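28 Nov 2010

Today I want to write about the play kitchen, and it will be many small posts, because I cannot say it in one. Please be patient with me.

We have had a play kitchen in the room at Wakton for more than eight years. The children come, they cook, they go home, and the kitchen stays behind with everything on the floor. So in November I decided that I will finally go through all of it.

First I took out the three crates from under the bench. Then the bag behind the door, which I had forgotten. Then the small drawer under the toy oven, where somebody has been keeping pine cones.

Together it came to 389 pieces. I counted them because Iwona Górecki needs the number for her inventory list, and she does not accept the word "many".

For comparison, the whole room has 2,113 things on that list, with the books and the blocks and the puzzle pieces. So the kitchen is quite a big part of it.

A lot of it was food. Half of a pizza. The top of a hamburger, but no bottom. Peas that are not connected to any pod. I was a little sad about the hamburger.

My question when I look at a toy is simple: can a child cook with it? A spatula and a pan, yes, always. A cup, yes. One half of a plastic egg, well, some children can do it, but then they ask me where is the other half.

Henryk Rutkowska thinks I am too strict. He says that a child will make soup from anything, and he is right, I have been served soup from buttons and it was described to me as very hot.

But I notice something each time we put out fewer things. With full crates the children dig. They dig and throw and the game is digging. With a small number of things on a table, they sit down and start to cook for each other.

So the plan is sets. Each set goes in one box, and each box has something to cook in, something to serve on, and some food. No more big crates.

I made 13 sets. It took me two evenings and the better part of a Saturday, no, wait, it was a holiday, I only felt like it was Saturday.

Some rules I made for myself, in case they are useful to you who also have such a kitchen at home or at work.

Rule one. Real shapes are better than cute shapes. A colander that looks like a colander gets used every day. We had a teapot with a face on it and everybody wanted to talk with the teapot, and there was no tea.

Rule two. Something with holes in every set, if you have enough. I cannot explain why children love holes so much. They put the pasta in, they shake, they look at me through the bottom.

Rule three. Not too much food. Two or three things. If there is one strawberry, it becomes very important and they cut it for the whole family.

Rule four, I am still thinking about rule four. I wanted to say that the colors should match, but the children never cared about this. It was only me.

Washing: warm water with a little dish soap, in the big basin, ten minutes. Then on towels overnight. Please do not close the lid on a box when the toys are still wet inside. I did this in my first year and I will not describe the smell.

For bottles with a cap I open them first, if they open. Water goes in and then it does not want to come out. If the cap is glued I only wipe with a cloth.

Stickers and labels I leave alone. I tried once to clean around a label with a brush and now we have a mustard with no name.

The boxes are from Kernon, the shallow ones with the flat lid. The deep ones are cheaper, but in a deep box everything falls on top of everything and we are again with the crate.

On each lid I put a piece of tape with the number of the set. Iwona wanted also a list of contents inside. I wrote the first four lists by hand and then I asked her if I can type the rest. I can.

Before I close a box I lay everything on the white table one time, so I see the set together. It is a good table for this, plain, everything shows on it. Also I find then the things I put in the wrong set, like the second ladle, which went into set 2 and into set 5 and back again.

Set 7 is my favorite. It has a lot of green, and that happened by itself. The ketchup likes to roll, so it goes on the plate. And the strawberry got the blue bowl all for itself.

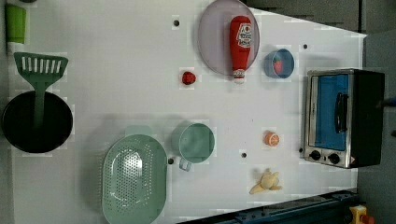
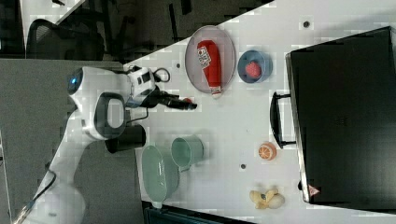 Set 7 on the white table, with the ketchup on its plate and the strawberry in the blue bowl.

What did not fit in any set went into a bag for Szewczyk, the repair corner down the street. They take single pieces, and sometimes they find a partner for them. I gave them the top of the hamburger. I hope.

Broken plastic with sharp edges I did not give to anyone, I threw it away. Please check the edges with your finger, and check slowly.

Somebody asked me after the earlier posts if we will buy new things. A little. The Pokton catalog has small wooden spoons, and I would like to have one for each box. But first I want to see how the sets survive the winter.

Henryk wants to bet that by spring it will all be in one crate again. I did not take the bet - I know these children also.

If you have a play kitchen and you have your own rule four, please write it to me. I would like to have a rule four.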